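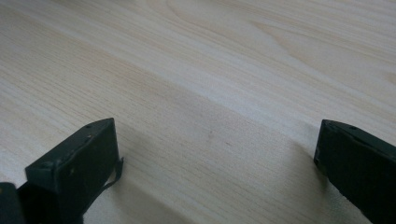 From: Wilma Timmermans
To: Mimia House residents and staff list
Date: 23/02/2022
Subject: Re: Care of table and counter surfaces in the shared kitchens

Dear colleagues and residents,

Thank you to those who responded to the circular on surface care. Mr. Mabuza's message is quoted below, and the Furnishings Office wishes to answer it for the benefit of the whole list.

On Mon. 4, Tumelo Mabuza wrote:
> The circular says that all pale tops should be oiled in July. Does this
> include the ones in the upstairs study rooms? Two of us were unsure
> whether those are solid wood or a wood-effect finish, and we did not
> want to put oil on something that will not take it. Also, is the
> 400 grit paper in the supply closet meant for general use? Elsie Nepia
> has already used it on a ring mark and would like to know if she
> should stop.

With regard to the first point, the instruction to oil applies only to tops listed as solid wood in the room inventory. Color and grain are not a reliable guide. The tops purchased from Plaltano in 2002 are solid. Those purchased later from Usley have a wood-effect finish and must not be oiled or sanded under any circumstances. Where the inventory entry is missing, please treat the top as a finished surface until this office has confirmed otherwise in writing.

With regard to the second point, the paper is reserved for maintenance staff. Ms. Nepia is asked to leave the mark as it is. Mr. Sutanto will inspect it and arrange any further work.

The following applies to all tops, whatever they are made of:

Wipe with a soft cloth that has been wrung out well, following the direction of the grain, and dry the surface afterward.

Do not use scouring pads, bleach or furniture polish in spray cans.

Place a mat under hot dishes and under anything with a hard or rough base.

Lift heavy objects when moving them. Most of the scratches recorded at the last inspection were caused by dragging.

Check for dull patches and fine scratches by looking along the surface from a low angle toward a window. Marks that cannot be seen from above are often plain in reflected light.

Damage should be reported to Azlan Sutanto at the Lumbantobing building, stating the room and the position of the mark. Requests for replacement mats may be sent to the same office. There are 12 in stock at present.

Sincerely,

Wilma Timmermans
Furnishings Office
Mimia House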